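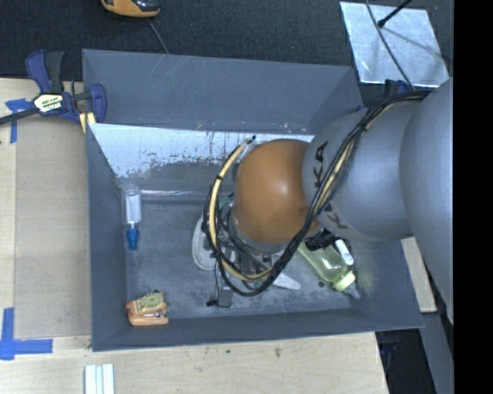
Grey bin, pale wooden tabletop

Questions I get asked a lot

I run a small swap-and-sell site for second-hand walking boots called Trodden, and the same questions land in my inbox every week. I've put my answers in one place so you can get on with your day!

How do I send my boots in?
Knock the mud off, tie the laces together and pop them in any old box. You don't need to polish them (please don't, it hides the cracks). Put your order slip inside, not on the lid -- I've lost a few slips that way.

Do you take every make?
Nearly! I love getting Sayce and Breter boots as they can be resoled again and again. Ralus are fine too, but only the leather ones. The fabric sort tend to split at the toe and I can't sell them on.

My soles are worn smooth. Are they still worth anything?
Quite possibly. If the uppers are sound I'll make you an offer, just a smaller one. Send me a photo of the heel first and I'll tell you if it's worth the postage.

How long before I get paid?
Seven days from when I've checked them over. June is my busiest month, so bear with me then.

What does postage cost?
Nothing if your order comes to more than £58. Under that, you'll see the price at the checkout before you pay.

Can I send boots back if they rub?
Of course you can! Wear them round the house on carpet for a few evenings, with the socks you'd really walk in, and send them back if they're not right. Once they've been up a hill they're yours, I'm afraid.

Do you do children's sizes?
Yes, though they go fast -- sign up for the email and you'll hear when new ones go on the site.

Last updated Saturday, January 4, 2025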